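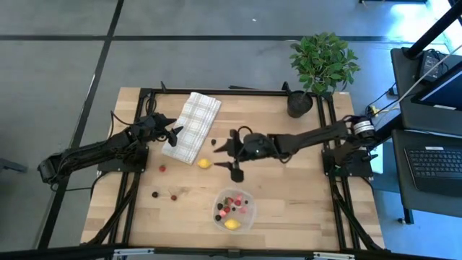 Is it worth tracking down the first pressing of a side project record, or should I just get the reissue?

Asked by Gaurav Mathur, Aug 30, 2018

Hi all, long-time reader and first-time poster. I've been obsessed with Jokeck since May, when a coworker played me the first two songs in her car and I made her drive around the block so I could hear the third. For anyone who doesn't know, it's the solo thing the bass player from Borkham did between their second and third albums. Mostly drum machine and organ, a little bit of pedal steel, and she sings on all of it (she never sang in the band, that I know of).

Anyway, I want it on vinyl. There's the original, which came out on Priveck, and then there's the newer reissue with the blue sleeve. A store near me has an original for $100 with some wear on the corners. The reissue is $36 new. I have a decent but not fancy turntable and I do play my records, they don't just sit there. Do they sound different enough to matter? And is the short organ piece at the end of side one on both? My streaming version doesn't have it and I only know it exists from an old interview.

Thanks!!

3 answers

Veronika Stöckli
I own both, so I can help a little. The original is quieter overall and has more room in the low end. The reissue was cut louder and the drum machine kind of jumps out at you, especially on the second song. Some people like that. I don't love it, but I got used to it, and my reissue has a lot less crackle than my original does.

The organ piece is on both! It isn't listed on the back of either one, so sellers get this wrong all the time. It runs 51 seconds and comes right after the last song on side one – don't lift the needle too early.

If it were me I'd get the reissue now and play it to death. Then if you still want the original in a year you'll know why you want it. $100 with worn corners is a bit high, and I'd ask to hear side two before paying, that's where mine is noisy.

Aníbal Agudelo
original. always original

Zuweira Atinga
Agree with Veronika on most of it, though my reissue came slightly warped and I had to send it back, so check yours as soon as you get it home. The second copy was fine.

One more thing on the original: they pressed 1,974 of them and the early ones came with a folded lyric sheet. If the store copy still has the sheet, I'd say the price is fair. If it's missing, offer less and see what happens. Mine has no sheet and I paid a lot less, but that was before the Frimpong remix got people looking for it again.

Also, Gaurav, if you like the organ stuff you should go back to the second Borkham album and listen to the last two tracks. She's all over those – same organ, I'm pretty sure.

Comment from Gaurav Mathur
Thank you both, this is so helpful! I went back and asked and there's no lyric sheet, so I ordered the reissue. Listening to that Borkham album tonight.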